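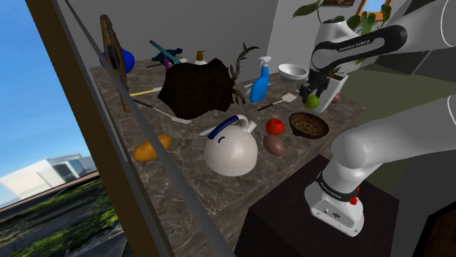

A green apple over a crowded marble-patterned countertop.

I've been going up to Trosard for long weekends for a few years now and have never written it up, mainly because I always assumed I'd do it after the next trip. We got back from another one in March, so I'll get it down while I still remember which street is which.

Trosard sits in a bend of the Gollby River, a bit over an hour inland from Ultbridge if you take the highway and closer to two if you take the old road. The highway is faster and there's nothing to look at. The old road follows the river for most of the way, crosses it twice on single-lane bridges and goes through a couple of settlements that consist of a hall, a tennis court and a row of letterboxes. I'd take the old road in and the highway home. Fuel up before you leave Ultbridge, as the only servo on the river side closes at lunchtime and doesn't reopen if the owner has something else on.

The town is in two parts. The lower part is along the river and is the older of the two, with the wharf, the wool store, the two pubs and a line of stone cottages that flood every so often. There are marks on the corner of the wool store showing how high the water has come, and the top one is well above my head. The upper part is on the ridge behind and has the school, the hospital, the supermarket and most of the houses. The main street joins them and is steep. There is a footpath with steps and a handrail on the left side going up, and people use that in preference to the road, which has no shade.

Population on the sign is 862. It has been 862 for as long as we've been going.

Parking is easy except on market mornings. The market is on the wharf and runs from early until about eleven, when everyone packs up at once and you can't get a car out of the lower town for half an hour. Leave the car at the top near the oval and walk down. The stalls are mostly fruit, eggs, seedlings, honey and secondhand tools, with one bread stall that has a queue. We bought apples, a jar of quince paste and a rake head without a handle. Bring cash, as the reception down by the river is poor and the card machines drop out.

The wool store is open to the public on the ground floor. It was used for storage until fairly recently and most of it has been left alone, so you walk between old bale presses and stacks of timber. A board inside the door explains how the wool went down the river by barge before the rail line was built. Entry is by donation. Upstairs is closed, and the stair has a chain across it. Allow half an hour or longer if you like reading every label, as I do.

From the wharf there's a walking track upstream to Rengifo Falls. It's 4 kilometres one way, flat for most of it, then a short climb on stone steps at the end. The first section is wide enough for a pram. After the second footbridge it narrows and there are tree roots across it. Late in summer the falls are more of a trickle down a rock face, and anyone who has seen the poster in the bakery will be disappointed, but the pool underneath is deep and good for a swim. The water is cold all year. There's a drop toilet and one picnic table, and no drinking water, so carry your own.

If you want a view, do the lookout. It starts behind the hospital and there are 371 steps, according to the sign at the bottom. I haven't checked. There are benches at a few of the landings and a proper shelter at the top with a brass plate pointing out the hills. You can see the whole bend of the river, the two bridges and on a clear day the haze over Ultbridge. We went up at about six in the evening and had it to ourselves apart from a family with a kite. Going down is harder on the knees than going up.

There used to be a monument at the lookout as well, a stone column, but it was moved down to the park next to the council building after lightning took the top off it. The park itself is pleasant, with plane trees, a rotunda and a playground that has been fenced off the last two times we've been.

Eating is a bit limited. The lower pub does meals every night and the upper one only at the end of the week. The lower one is better. I had the lamb both times and would have it again. The dining room is at the back and looks over the river, and you need to book for a window table. The bakery on the main street opens at seven and sells out of pies before noon. The cafe opposite has changed hands again and the coffee has improved. There was a Thai place near the supermarket, but it was dark the whole time we were there with no notice on the door, so I don't know what's happening with it.

We stayed in one of the stone cottages, the second from the wharf end. It was clean, the bed was firm and the kitchen had everything except a sharp knife. It has thick walls and small windows, so it stays cool, but the mornings are dark inside. You hear the pub until closing and then nothing at all until the birds start. If you're a light sleeper look for something up on the ridge. There are motel rooms on the Ultbridge side of town which looked fine from the road, and the caravan park by the oval has powered sites and a few cabins. A friend paid 30 dollars a night for an unpowered site and said the showers were hot.

Other things people do are canoeing and fishing. You can hire a canoe at the wharf by the hour or the half day. The river is slow through the bend and suits beginners, but there's a weir below the second bridge and you have to get out well before it. The exit point is marked with a yellow post on the left bank. We hired for half a day and used about two hours of it. I can't comment on the fishing beyond saying there were always people doing it and I never saw one of them catch anything.

The rail line closed decades ago and the station is now the library and visitor centre. The women at the desk are helpful and will give you a photocopied map with the walking tracks on it. Ask for it, as it isn't on the display rack. The tracks on my phone were wrong in two places, and the photocopy was right. There is also a bus from Ultbridge, one in each direction on weekdays, which stops outside the library. It arrives mid-afternoon and goes back early in the morning, so a day trip by bus isn't possible.

As for when to go, autumn is the best of it. The days are warm enough to swim, the nights are cool and the plane trees have started to turn. January is hot and the flies are bad along the river. Winter is quiet — the canoe hire shuts and the lower pub drops back to a short menu — but the falls run properly then and the cottages have fireplaces. Wood is extra and you order it when you book.

Next time I'd like to go on past Trosard towards the headwaters, where there is supposed to be an old copper mine you can walk to. The road is unsealed after the second cattle grid and we only had the small car.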